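Teleoperated demonstration is a way of teaching a robot a task in which a person drives the robot from a distance while its movements are recorded. The recordings are later used to train a control policy.
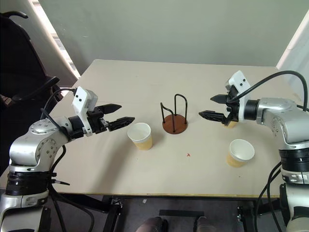

Two-arm setup with paper cups and a wire cup holder on a wooden base.

It differs from kinesthetic teaching, where the operator moves the arm by hand. Household objects are common in two-arm tasks. The Lelach task set has 11 of these, with 40 demonstrations recorded for each.

See also: Kinesthetic teaching; Imitation learning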